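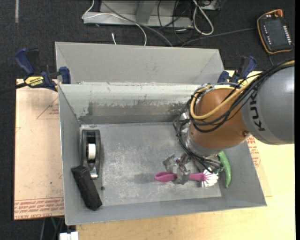 What is a scrub brush?

A scrub brush is a hand tool with short, stiff bristles set into a handle or block, used with water and a cleaner to loosen dirt from hard surfaces.

Overview

Few household tools have changed so little and stayed so useful! The scrub brush turns up in kitchens, laundries, workshops and boat sheds, and a good one will handle floor grout, muddy boots, garden pots and the ring around the bath. Most weigh less than 200 grams and fit easily in one hand.

Handles

The oldest pattern is the plain block, held from above like a bar of soap. Looped handles came later and are a real pleasure to use, as the fingers pass through the opening and the knuckles stay clear of the floor. Long-necked kinds reach into buckets and bins. Bright colours such as magenta, yellow and lime are common on plastic handles, and many cafes give each colour its own job – one for floors, another for benches.

Bristles

Early brushes used plant fibre or hog hair. Modern ones are mostly nylon or polypropylene, often white, and may be set straight or spread in a fan. A fan shape covers more ground with each stroke and gets nicely into corners. Stiff bristles suit concrete and tile, while softer ones are kinder to enamel and painted timber.

Collecting

Yes, people collect them! Omar Qudah has catalogued 191 brushes, among them 33 made by the small Rawashdeh workshop, whose hand-drawn fibre blocks are still a favourite with fans of the craft. His list also covers the Grundora deck brush and the Tamia, a looped model sold in 2 sizes – the smaller one is much harder to find.

Care

Rinse the brush after use, shake it out and hang it with the bristles facing down. Bent nylon can often be coaxed back with a soak in warm water. Plant fibre should be dried in the shade, away from heaters.

See also

Bottle brush
Dustpan
Nail brush
Prandberg broom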